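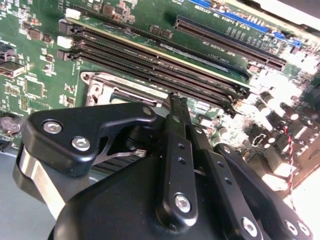 Babita Prajapati
List maintainer, Parnness storage and backup

Re: Restore test fails on the second volume

On 2026-03-21, a subscriber at Stunirby wrote:

> We run the nightly job from Araya to the Ultia box and it has reported
> success every night since December. I tried a restore of the second
> volume to a spare disk and got checksum errors on 19 files. The first
> volume came back clean. The log on the sending side shows no errors.
> Retention is set to 30 days. Is the archive damaged, or is the restore
> tool reading it wrong? I would prefer not to start a new full backup
> over our line if I can avoid it.

The archive is probably fine. Before you do anything else, turn off pruning on the Ultia side. With 30 days of retention you lose one old snapshot each night, and one of those may be the copy you want.

The success message covers less than people expect. The nightly job reads each file, splits it into blocks, sends the blocks the far end does not have, and writes an index. It exits with zero if all the blocks were accepted. The whole-file checksum is computed in a separate pass, before the blocks are read. If a file changes between the two passes, the checksum describes the old contents and the blocks hold the new ones. The restore tool then compares them and complains.

So look at which files failed. If they are databases, mail spools, virtual disk images or logs, this is almost certainly what happened. Run the restore again with the keep-mismatched option and it will write the files out instead of discarding them. Compare the modification times with the start time of the job. Any file modified after the start time is suspect, and its restored copy may be a mix of old and new blocks. For a log that hardly matters. For a database it does, and you should not trust the copy even if it opens.

If the failed files are ones that never change (scanned documents, old photos, installers) then I am wrong and you have a different problem. In that case run the deep verify on the receiving machine. The quick verify only checks that the blocks named in the index exist. The deep one reads every block and recomputes its hash. On our archive of 490 GB it takes nine hours, during which the nightly job will wait for the lock, so start it in the morning.

The permanent fix is to back up from a snapshot. Take a read-only snapshot of the volume, point the job at the snapshot's mount point, and remove it when the job exits. Put the removal in the exit handler and not on the last line of the script — a failed job otherwise leaves the snapshot behind, and the volume fills up slowly. Databases should still be dumped to a file first. A snapshot gives you the state you would have after a power cut, and most engines recover from that, but a dump is easier to check.

You do not need a new full backup. Once the source is a snapshot, the next nightly run will pick up the changed blocks and write a matching index.

Please post the list of failed files, or just the extensions if the names are private, and the version string from both ends. Versions matter here. The older sender did the two passes in the opposite order, and the symptoms are a little different.

Babita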